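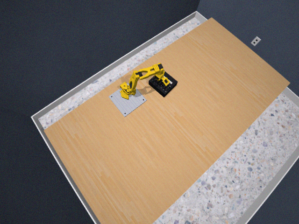
A reader in Pleslow wrote to me that an open day with no real machine in it is a sales pitch, and that the Jundico people should have waited until they had hardware to show. I was there on Saturday, and I disagree.

What we got was a simulation on a big screen: a yellow arm on a black base, a wooden table, a gray plate. The arm reached for the plate, missed, and reached again. Of the 40 tries I sat through, plenty went wrong, and the presenter left them all in. She said the software had been through 239 versions of the same reach that morning - a real arm would have needed days.

I have been to the other kind of demonstration. At the Gatavitz hall last spring, some 200 of us stood behind a rope while a real robot did one move, very well, over and over. We clapped. I learned nothing about what it did when the part was in the wrong place.

My complaint about Saturday is a different one. A simulated table has no grease on it, and the light never changes. Jundico says its next step is a trial at the Sivakumar plant, and that is where I want the next open day held. Let people watch 100 tries there, with the failures left in, and put the two sets of results on the same sheet of paper by the door.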